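Notes for the Collport talk, 2018-03-26
Speaker: Bogumił Sowa

## Opening (keep short)

Thank the hosts. Say the talk is on choosing and finishing wood for kitchen worktops and tables, and that there is time for questions at the end. Handouts are by the door. Ask if the back row can hear.

## 1. What people ask for

- Most customers start with colour. They bring a page from a magazine and want that shade.
- Very few ask how the surface will be used. I ask it for them: who cooks, who does homework on it, does it sit by a window.
- Tell the Nowakowski story. They wanted pale ash next to a range cooker. We talked it over twice and they had oak in the end.

## 2. Moisture and movement

Slow down for this part. At Jarkari I rushed it and had to go back.

- Wood takes up and gives off moisture all year. It moves across the grain and hardly at all along it.
- A solid top fixed hard to its frame will split or cup. Use slotted fixings or buttons.
- Let boards sit in the room before fitting. In February, with the heating on, I leave them 2 weeks.
- Pass round the two offcuts. One was oiled on the face only and has cupped. The other was oiled on both faces and is still flat.

## 3. Oil, wax, varnish

- Oil: easy to patch, needs doing again. Thin coats, wipe off what hasn't soaked in after 40 minutes. Rags go outside, laid flat to dry. Say this twice, it is a fire risk.
- Wax: nice to touch, poor against heat and water. Fine for a hall table.
- Varnish: tough until it chips. Then you are sanding the whole top.
- Cost: the Stitora job came to almost 2,000 pounds for the top, of which 89 was finish. People worry about the price of the tin and forget the labour.

## 4. Grain and colour

- Run the grain the long way unless there is a good reason against it.
- Look at the boards from above, all together, before gluing up. Swap them until nothing jumps out.
- Warm tones get warmer under oil. Test on an offcut and look at it in daylight and again under the lamp.
- Fine straight grain looks calm. It also shows up scratches that go across it.
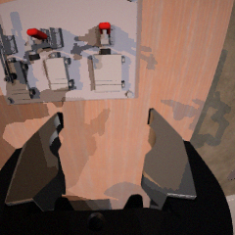 Vaughan Katene disagreed with me on the scratches when I gave this talk before. He said a straight-grained top is easier to repair, as you can sand along the lines and the patch disappears, and that wild grain only hides damage until the light comes in low. I think he is right about the sanding. I would still choose busier grain for a family table. Put both views and let people decide.

## 5. Looking after it

- Damp cloth, then a dry one. No scouring pads.
- Water test: a few drops on the surface. If they sink in, it wants oil.
- Black marks around a tap are iron and water. Oxalic acid will shift them. Gloves and goggles, rinse well.

## Questions

Likely ones: bamboo, old school lab benches, whether linseed goes yellow (yes). If someone asks about underfloor heating, say it depends on the board width and take their number.

Collect the offcuts before leaving.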